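4.2 Scene variation and camera pose in the simulated kitchen

The evaluation reported in this section uses the Idik kitchen suite, a set of rendered household rooms in which a two-armed mobile robot must open, close, or reach past common appliances. Earlier work with the suite (Panasiuk and Tsakiris) kept surface colors and camera pose fixed across training and test. Policies trained under those conditions reached high scores in simulation but lost much of their accuracy when either factor was changed. We therefore vary both, separately and together, and measure the effect on the refrigerator tasks.

Each policy was trained on 100 demonstrations per task, collected by teleoperation at the Abu Hammour site and replayed in the simulator with new surface assignments. Wall, floor, and appliance textures were drawn independently, so that color carries no information about the identity of an object. Camera roll was drawn from a uniform range and held constant within an episode. Figure 5 gives a view from the tilted condition, with both arms extended toward a refrigerator whose upper and lower doors differ in color.
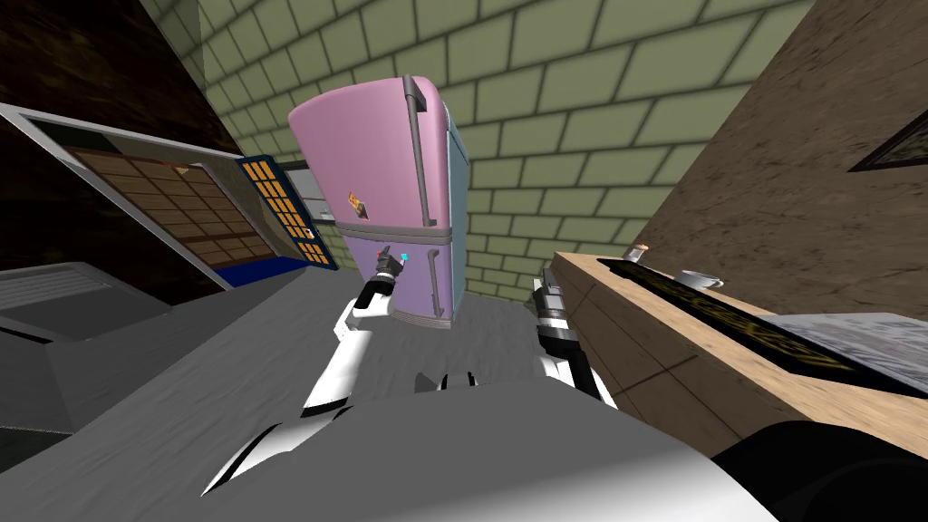 Why is the camera tilted when a real robot would normally keep its head level? Head-mounted cameras shift over months of use, and a policy that depends on a level horizon will degrade without any clear sign of the cause.

Figure 5. Robot view in the tilted-camera condition, Idik kitchen suite. The refrigerator has a long handle on the upper door and a shorter one on the lower door.

Two findings follow. First, texture variation alone raised success on unseen kitchens from 43 to 58 percent, with no change to the network or to the number of demonstrations. Second, policies trained with a level camera failed mainly during the approach - the gripper closed beside the handle and the episode timed out. Training with varied roll reduced this type of failure, although it did not remove it. Failures on the lower door were more often caused by contact between the arm and the door panel, and neither form of variation had a measurable effect on them.

The baseline controller, Zevum, receives the true position of the handle and is unaffected by appearance. It is included as an upper reference only. All policies were scored by the same automatic test of door angle, and disputed episodes were reviewed by Stelmakh and Vida without knowledge of the training condition. The results for the combined condition are taken up in Section 5.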